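Ticket: Product photos upload but listing page shows gray squares
Product: Lakel Catalog, hosted
Store: Skikby
Status: Resolved
Priority: 3

Reported problem
New photos upload without an error and open at full size from the media library. On the listing page every thumbnail added since the August update is a gray square. Older thumbnails load normally. Same result in two browsers and in a private window.

Step 1. Cleared the page cache from the store dashboard. No change.

Step 2. Checked the storage quota. Well under the limit.

Step 3. Opened the job queue. 9 thumbnail jobs stuck in "waiting", oldest from 5:00 a.m. The Trireck image worker was listed as stopped.

Step 4. Restarted the worker. It stopped again after 3 jobs with "temp path not writable". The update had reset the temp folder to read-only.

Step 5. Restored write permission on the temp folder, restarted the worker, and requeued the failed jobs. Queue went to zero.

Step 6. Uploaded two test files through the normal form. Both thumbnails were created and both files open at full size: 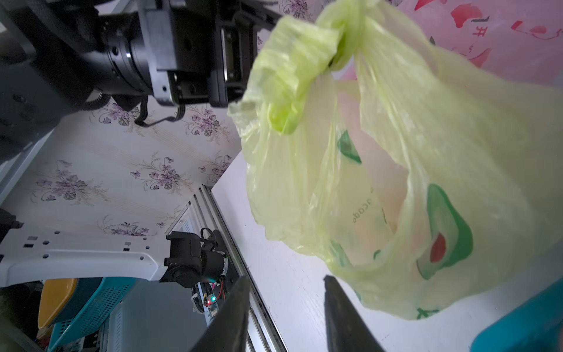

Test file 1, bag with avocado print 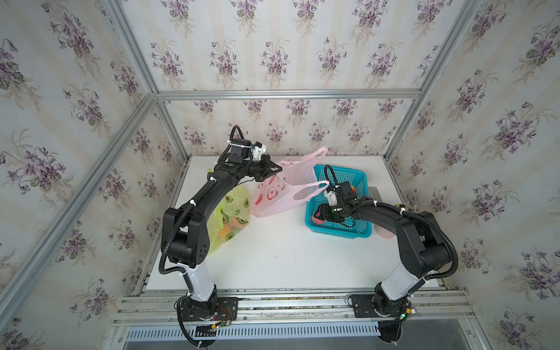 Test file 2, violet wallpaper

Step 7. Reloaded the listing page with the Wuyts theme active. No gray squares. Switched to the default theme and back, same result.

Follow-up
Permission check added to the update script. Reopen this ticket if the worker stops again.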